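Dudia Overshirt in Cotton Twill
Product reference 734

The Dudia overshirt is supplied by Grarkura for wear between seasons. It is cut straight through the body, with a dropped shoulder and a plain collar, and may be worn open over knitwear or fastened as a light jacket. Sizes run from 6 to 22.

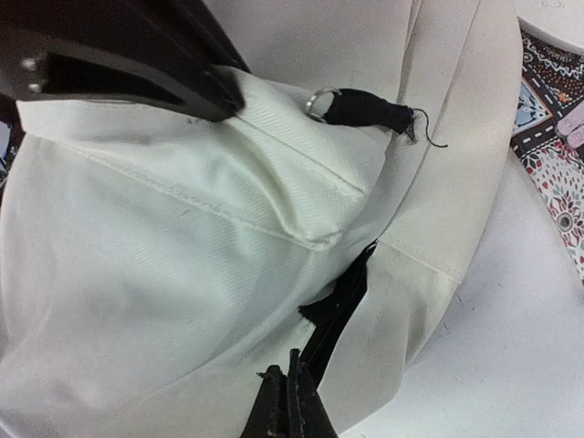 Off-white twill, with stitching detail.

Colours: off-white, slate, tobacco
Fabric weight: 369 g per square metre
Length: 70 cm in size 12
Care: machine wash at 30 degrees, inside out. Do not tumble dry.

The present edition is limited to 2000 pieces, of which 700 are reserved for stockists of the Grorau range. Orders placed after the end of February will be met from remaining stock only. Customers who require an exchange should return the garment unworn, with its labels attached, within 28 days of delivery. Sleeve alterations are undertaken by the Caputo workroom and are charged separately.

Customer reviews

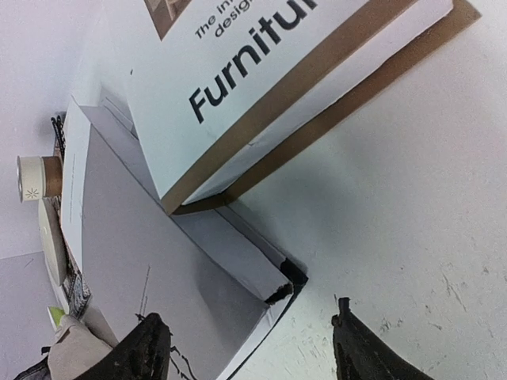

Lise Robichaud found the sleeves long on her usual size and went down one, which fitted well across the shoulders. She would have liked a second inside pocket, and reports that the slate had kept its colour after six washes.

Reviews are published once the order number has been confirmed.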